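Herman Nair
January 18, 2026

Thread. I've now read four articles this month telling me to throw out everything in my fridge by the date on the package, and three telling me to ignore the date completely. I don't trust either camp. Some notes.

Start with what the date is. On most food in the US it's a guess by the manufacturer about when the stuff tastes best. "Best by" is about quality. People read it as "poison after." Those are very different claims and the label does almost nothing to separate them.

Infant formula is the exception, the date there is regulated and you should follow it. I mention it now so I don't get 20 replies about it. I will get them anyway.

Then the other camp. "Dates are meaningless, just use your nose." Sorry, no. Listeria doesn't smell. Your nose is good at catching spoilage, and spoilage and the stuff that puts you in bed for a week are separate problems. Sour milk will ruin your coffee. Deli turkey that smells perfectly fine can do a lot worse.

Now the part that set me off. There's an app called Cunora. You scan your groceries and it tells you when each item "expires." I used it from September until last week. It told me to toss an unopened jar of mustard. Mustard!

I wrote to support and asked where the numbers come from. Answer: "a proprietary freshness model." I asked what it was trained on. Answer: a link to the page saying they have a proprietary freshness model.

Their site also claims the average household saves $1000 a year. Compared to what? Measured how? If you follow an app that tells you to throw out mustard, I'd expect the number to go the other way.

The source for the $1000, as far as I can find, is a survey by Segers, which sells the storage containers that Cunora recommends. 3000 people were asked to estimate how much food they waste. Estimate! From memory! I couldn't tell you what I threw out on my last trash day.

Sutrisno Hartono replied to an earlier post of mine to say surveys are fine if you use them for trends. Fair point, and I agree. Nobody selling containers is using it for trends, though. They put a dollar sign on it and made a banner.

Same goes for the "smart crisper" drawers from Jomau. The claim is that lettuce stays fresh four times longer. Longer than lettuce kept where? Read the small print and it's lettuce left uncovered on a shelf. A plastic bag and a paper towel would beat that too, and I already own both.

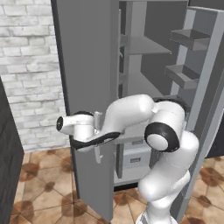

What does hold up, as far as I can tell, is temperature. 40°F or below for the fridge, 0°F for the freezer. That advice is old and dull and has no app. A fridge thermometer costs about 4 dollars. Mine is a Sternik, it has a dial and a hook, and I have no complaints.

Check yours before you trust the knob. The knob on mine goes from 1 to 7 and the manual never says what any of those are in degrees. I had it on 3 for years. The thermometer said 44.

Other thing that holds up: leftovers, three to four days, then eat or freeze. I know you've eaten week-old chili and lived. So have I. That tells us we got away with it, and I wouldn't serve it to my mother.

And eggs last longer than people think. Three to five weeks in the fridge from the day you put them in there, in the shell. This one surprised me enough that I looked it up twice.

If anyone has a study on the drawer thing that wasn't paid for by someone who makes drawers, send it over and I'll read it – the whole thing, tables included. Please don't send me the banner again.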